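Prostavero opens household storage and repair service in Sakthorpe

Prostavero has opened a new storage and repair service at its Powell Street premises in Sakthorpe, following a pilot which ran until September.

Under the service, residents may bring in clothing, blankets and small household tools which they wish to keep but have no room for at home. Textiles are folded and stored in clear plastic bags, so that the contents can be checked without opening them. Tools are kept in lidded boxes with a carrying handle.
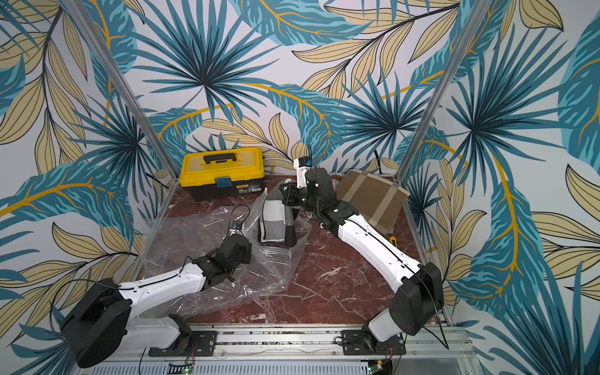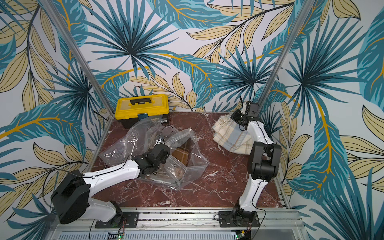 Clear plastic bags on the marble-patterned worktop at Powell Street.

During the pilot, 1,158 bags and boxes were accepted from households in Sakthorpe and neighbouring Grurberg. Of these, 52 were later passed on for mending at the request of their owners.

Rukhsana Ansari, Head of Services at Prostavero, said: "Many homes in the area have very little cupboard space, and people told us they were throwing away good things for want of a shelf. We are pleased to be able to offer them a dry and orderly place to keep them."

Items may be stored for up to 2 years and collected at any time during opening hours. The store has space for 1,861 bags and boxes - places will be given in order of application. Forms are available from the front desk at Powell Street.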